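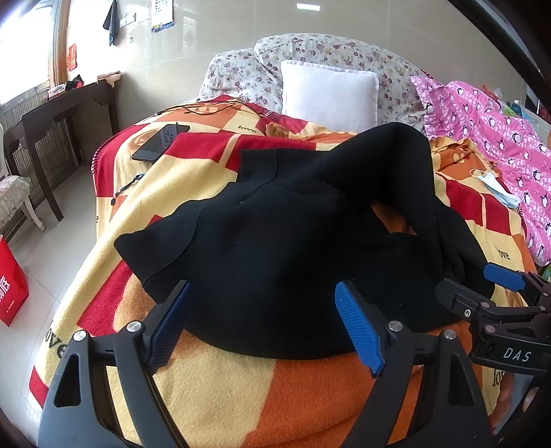

Subject: Re: [wardtalk] Talpur council, the defections, and who gets the hall

Shoaib Rizvi wrote:

> Three members of the Lelance group on Talpur council have now gone over to
> the Independents, which leaves the two sides level. The Sunday paper says
> the mayor will keep the chair until the vote. Does anyone on this list know
> whether that is allowed? And does anyone know what it means for the Wadis
> Road ballot? I have lived in this ward for 11 years and still can't tell
> you who runs it.

Shoaib, you ask that last one as if the mayor could tell you.

Short answer on the chair: yes, she can keep it. The standing orders say the mayor serves until a successor is elected, and a successor can't be elected by a council that ties on everything, including, last month, the motion to approve the minutes of the meeting before. She also has a casting vote. The Independents object to this on principle. They had no objection when it was their mayor, but principles take time to mature.

As for the three who crossed, I wouldn't read too much philosophy into it. Two of them were left off the Lelance slate for the spring election and found out by reading it. The third says he left over the bus contract. He voted for the bus contract. He also spoke for it, at length, and I was in the public seats for the whole thing with a bad knee.

What people outside the ward miss is that the Lelance group was never much of a party. It was the old drainage campaign with a letterhead. Once the drains were done they had to want something else, and half of them wanted the bypass and the other half lived next to it. The Stuvstead branch has been meeting separately since before Christmas and calls itself "Lelance (Stuvstead)", parentheses included, which looks very fine on a leaflet.

On the Wadis Road ballot, the clerk's position is that it goes ahead. The question on the paper is whether the council should sell the hall or lease it. There is no box for leaving it alone. A petition asking for one went in with roughly 800 names, and the clerk has ruled that it arrived too late, by which she means 4 something on the right afternoon, when the office had shut early. I am told the petition is now in a drawer. I am told it is quite a good drawer.

If you want to do something useful, the things still open are:

- Objections to the ballot wording, in writing, to the clerk, signed. Email doesn't count. I asked twice.
- Nominations for the spring. You need 3 signatures from your own ward and a deposit of 100, which you get back unless you do very badly.
- Speaking at the December meeting. Put your name down at the door before it starts. They stop at five speakers and the fellow about the geese is always first. 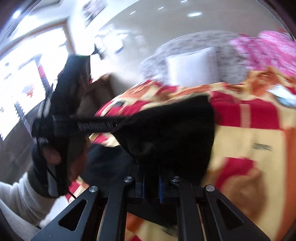 Black fabric, close up.

One correction to what was said here last week. Someone wrote that the Independents had promised their new friends the planning chair. I've asked around and it was the licensing chair, and it was promised to all of them. I look forward to the seating plan.

Somebody also asked whether a tied council can pass a budget. It can, with the casting vote, and I expect it will, since the alternative is that the county sets it for us and then neither side gets to blame the other. Watch for a great deal of shouting followed by the same budget as last year with a new cover.

I'll be at the December meeting in my usual seat near the radiator. If anyone from the Stuvstead end is driving over and has room, please write to me off list. The last bus leaves before item four, which is one of the terms of the contract.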